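Search this site Search Go

Progress report to the Trevosura fund, November
Work package 3: learning grasps from hand-held demonstrations 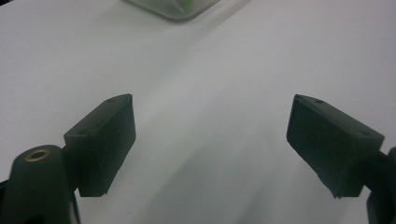 The main question of this period was whether a policy trained only on hand-held demonstrations can judge distance to an object before the fingers close. Our first policy closed too early in many trials, and we suspected that it was using shadows on the table as a cue for distance. We therefore recorded a new set on a plain white tabletop, where broad gray shadows fall between the open fingers and there is no texture to help. A translucent container stands at the far side of the view, with something bright green in it or behind it, and objects of this type were the most difficult for the old policy.

In total we collected 60 demonstrations in the Odbridge laboratory. After checking, 46 of them were kept for training. The others were removed for two causes: the tracking was lost for a short moment, or the operator changed the grip on the handle during the approach. Hernán Londoño has rewritten the checking script, so that the first problem is now found on the same day and the recording can be repeated.

The new policy was tested in 30 trials with containers at different distances. Early closing became clearly less frequent, and it remains mostly when the container is near the back of the table. We do not yet claim that shadows were the only reason for the errors – the new set also has slower approaches, and we did not separate these two effects. A comparison with the approach speed held equal is planned for the next period.

One delay must be reported. The spare finger pads from Nelton came later than agreed, and the durability test has not started. This moves deliverable 3 into the next period, but it does not change the budget. The calibration notes by Peng are complete and will be attached to the annual report.

We ask the fund to confirm that the delayed deliverable can be accepted together with the comparison results.

Contact the project office | Copyright Trevosura project, all rights reserved | Back to top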